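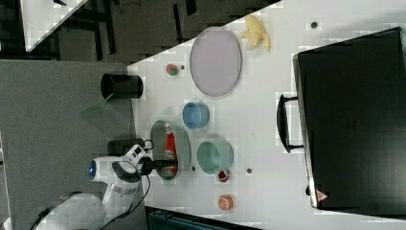

A snack in its red-and-white package, in an oval gray dish.

The last bakery in Pindberg closed in June, and since then the nearest fresh bread is in Tresten, on the other side of the hill. People in the village do not speak much about it. They have changed their habits instead. They buy more things in packages, they eat at other hours, and in many houses the long lunch has become a few small meals taken when there is time.

I moved to this valley from abroad, and I came with the idea that people here sat down together at noon. In the first winter I was invited to such lunches many times. There was soup, then meat with potatoes, then coffee, and it was impolite to look at the clock. Now when I visit the same houses, I am offered coffee and something from the cupboard. The talk is as good as before, but it is shorter.

The work explains a large part of it. When the sawmill was running, it stopped its machines at midday and the whole village could hear the silence. Today most people in Pindberg work in Vondow, where the shifts begin at different hours. In one family that I know well, the mother leaves at five in the morning and the son comes home at nine in the evening. They leave notes for each other on the refrigerator, and the notes are mostly about food.

Vondow has 3,541 inhabitants and a supermarket with a long aisle only for snacks. I was surprised by how many local things are sold there. The Sârbu company, which began with dried plums, now makes crackers with caraway and a small bar of nuts and honey. Older customers complain that the bars are too sweet, and then they put two of them in the basket. A bag of 100 grams is the usual size, and it is sold as one portion, although my neighbors divide it between several people.

Not everyone accepts the change. A retired teacher on my street still cooks at noon, for herself and for any child who is at home. She told me that a person who eats standing up forgets what he has eaten. I have thought about this sentence often, usually while standing up.

On Sundays the old order comes back for some hours. The road is quiet, the smoke goes up from the chimneys, and one can smell onions as far as the bridge. Last month I counted myself lucky to be invited again. We ate for a long time, and afterward the grandmother opened a bag of caraway crackers and passed it around the table with the coffee.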